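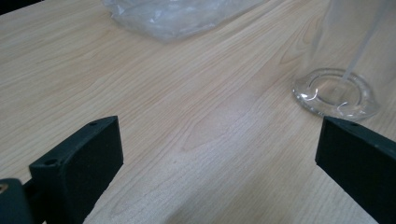
New tables for Latville reading room, and they're staying this time

The reading room at the Latville library has its tables back. Thirty-eight of them, pale blond tops, delivered in September and set out before the doors opened at 10 a.m. The old gray ones went to the Soriano Street depot, where anyone with a van can still ask for one. No charge. Bring a second person, they're heavy.

Readers had been making do with folding tables since spring. Complaints about wobble, mostly. Also about the color, which one comment card called "wet cardboard".

The new model is the Funen, from the furniture maker Cliltlow, picked over two cheaper offers. Price per table is $230, delivery included. The library had set aside a little more than that and will spend whats left on felt pads and a few desk lamps for the north wall. 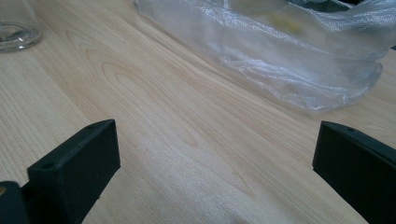 By the Latville local desk | News in brief | 2 min read

Light wood was the main request when the library asked its regulars last winter. It got 100 replies on paper and a handful by email. Dark tops came in last – too gloomy for the afternoons, people said, and every pencil crumb shows.

The grain is what visitors have been remarking on so far. Long fine lines over most of the top, then loops and stretched ovals toward the middle, one inside the other. A few regulars already have a favorite spot and get there early for it. Staff say they won't be reserving seats, so please don't leave a coat on a chair and go to lunch.

The finish is smooth and catches the light. Some readers near the windows have asked about glare in the late afternoon. The blinds on that side are due to be fixed, no date yet. Until then the seats by the local history shelves are the better bet for laptop users.

House rules for the tables, posted at the desk:

Cups with lids only. Coasters are in the tray by the printer.
No cutting on the tops. Ask for a mat, there are plenty.
Ink, glue and paint stay in the craft room.
Spills – tell somebody right away, don't scrub at it.
Please lift, dont drag.

The tops get wiped down every evening after closing with a damp cloth, nothing stronger. Cliltlow's care sheet is pinned up by the door for anyone who wants to read it.

Chairs are next. The current ones are a bit low for the new tables, several people have noticed, and the library is trying out two kinds near the magazine rack. Sit in both and leave a note in the box. There are 500 cards printed so no need to be shy about filling in a second one.

Reading room open until 8 p.m. as usual. Side entrance closed while the ramp is being repainted, use the front.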